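Toy Kitchen Goes Back Into Service at Trirnham Library, Ketchup Included

23/02/2021

TRIRNHAM — The play kitchen in the children's room of the Trirnham Library has reopened under what its staff insist on calling new management, meaning that someone finally went through the bins.

The kitchen had been closed since last May, when the old set was boxed up and carried down to the basement. Families have been able to borrow books from the front desk for most of that time. They have not been able to order a strawberry and be charged nine dollars for it by a four-year-old, and the library heard about it.

Dwayne Oyelaran, the children's librarian, said the question came up more often than anything to do with fines.

"I had a boy ask me through the return slot whether the restaurant was open," he said. "I told him we were working on it. He asked who the manager was."

The old set did not survive the wait. When Oyelaran opened the boxes in January, he found 189 pieces of toy food and cookware, a good many of them chewed, and a grilled cheese sandwich with only one side. Very little of it went back upstairs. The replacements were bought with $332 left over from the fall book sale, and the library says it still has a few dollars to put toward a second sandwich.

The new stock leans toward breakfast and condiments. There is a mint-green colander, a slotted spatula in the same green, black pans, a light-blue bowl, a banana bunch, strawberries and half an orange. The ketchup comes in a red bottle with a tomato on the label and is, by general agreement, the thing to get your hands on first.

Play is by appointment for now, one household at a time, in half-hour blocks. Everything that gets touched goes into a tub afterward to be washed, and the next family gets a clean batch. Staff had planned to hand out the pieces in matched sets, with one pan, one plate and a fixed amount of produce. That lasted one morning. The first customers took everything to the table at once and began cooking, and the library has since adopted their method as policy.

Hussam Aoun, who brought his two daughters over from Netileo for one of the early sessions, said he was seated promptly but could not recommend the service.

"I asked for eggs," Aoun said. "I got a banana with ketchup on it. Then I was told the kitchen was closing and I had to do the dishes."

His older daughter, who is five, declined to comment on the eggs. She did say the banana was "for grown-ups."

The library serves 3,945 cardholders, 1,102 of them under the age of 12, and the appointment sheet for the first two weeks filled before lunch on the day it went up. Oyelaran has added a late-afternoon block and is thinking about another. He is also thinking about the volume. The kitchen stands a short walk from the quiet reading area, and a spatula on a frying pan carries better than anyone remembered.

One patron has written to suggest the kitchen be moved to the Hrytsenko Room at the back of the building, where the door closes. The library board will take that up at its next meeting, along with the boiler and a request from the Koron Street entrance for a better mat.

Appointments can be made at the front desk or by phone. Children should bring an adult who is prepared to eat whatever arrives. Outside food, plastic or otherwise, is not allowed, and anyone who went home with the other side of the grilled cheese is asked to drop it in the book return.
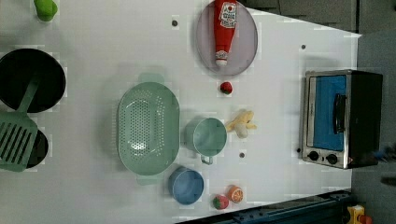 By the Trirnham news desk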